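Branstead Sofa: Setting Up the Room
Section 2. Placing the sofa and a desk chair

Read this section before you unpack the cushions. The sofa should already be assembled as shown in Section 1.

1. Clear the floor along the wall you plan to use. Sweep up grit, as it will scratch stone and tile.

2. Check the wall for sockets, vents and pipes. A plain wall is easiest to work with. Leave a gap of 1,000 mm in front of any radiator.

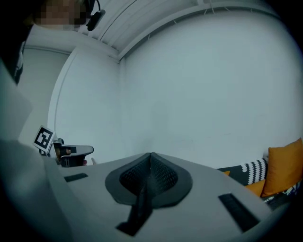 If the ceiling has trim or light fittings, keep the sofa upright when you turn it. Do not stand it on end.

3. Lift the sofa with 2 people, one at each end. Do not drag it.

CAUTION: Do not lift by the armrests. Hold the frame underneath.

4. Set the sofa straight along the wall or at an angle. Push down on each corner. If it rocks, adjust the feet (see Section 1).

5. Put the cushions on, with the largest against the back.

6. Place the desk chair last. Allow 1,000 mm between chair and sofa if people need to walk through. 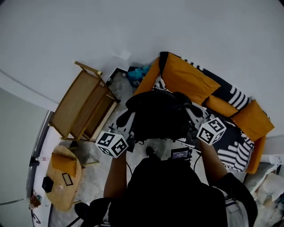

Fig. 2. Office chair and orange sofa with cushions.

Note: Fit felt pads under the feet on stone floors. Replace them when they wear thin.

Keep this guide with your receipt. Spare feet and pads can be ordered from Samier.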